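Drillis 4G Desk Phone with SIM, Business Handset

Mobile desk phone for offices, shops and site cabins
Sold by Achari Telecom Supplies, Ustenville

£219 including VAT
In stock at Ustenville. Order by 3pm for same-day dispatch.
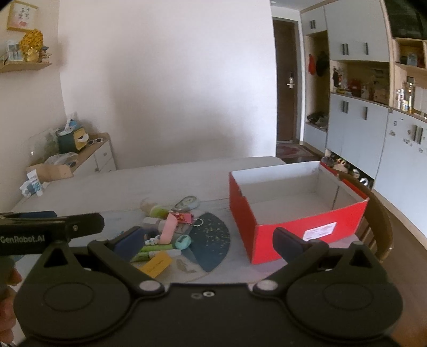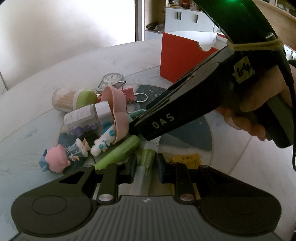
Overview

The Drillis is a desk phone that runs on a mobile network. It takes a standard nano SIM and makes and receives calls in the same way as a mobile, but with a full-size handset, a proper keypad and a loud ringer. There is no need for a landline or a broadband connection.

It is supplied unlocked and will work with a pay-as-you-go or contract SIM from any UK network. If you are moving from one network to another, swap the SIM and restart the phone. Your saved contacts are kept in the phone's own memory and are not lost.

Calls

Voice over 4G is supported and switched on when the phone leaves us. Some smaller networks do not offer it on all tariffs, so check with yours before ordering. The phone will also make calls over Wi-Fi where the network allows it. This is worth setting up in buildings with thick walls.

Call waiting, call divert and three-way calling are set from the menu. Voicemail is on key 1.

Specification

Networks: 4G and 2G
SIM: one nano SIM, not supplied
Display: colour, backlit
Speed dial keys: 6
Ringtones: 19
Battery standby: 35 hours
Charging: USB-C, mains adaptor included
Aerial: internal, with socket for external aerial
Wall mounting: yes, bracket sold separately

In the box

Phone base
Corded handset
Mains adaptor and cable
Battery, fitted
Printed quick start guide

Signal

The phone needs a usable 4G signal at the desk. Try a mobile on the same network in the same spot first. If it drops calls there, the Drillis will probably do the same with its internal aerial. The Undthorpe window aerial fits the socket on the back and comes with a long lead. It is listed under Accessories.

Keeping your number

A mobile number can be moved to the new SIM by asking your present network for a transfer code. A landline number is handled differently. It has to be taken over by a provider that offers landline numbers on mobile SIMs, and not all of them do. Do not cancel the old line until the transfer has gone through, as the number may be lost.

Power cuts

The battery takes over when the mains fails. Calls will still depend on the local mast having power.

Delivery and returns

Delivery is free to mainland addresses. Collection from the Ustenville trade counter is available from 8.30am. Unused phones can be returned in their original packaging. Please remove your SIM before sending anything back.

Accessories

Undthorpe window aerial
Drillis wall bracket
Spare battery
Headset adaptor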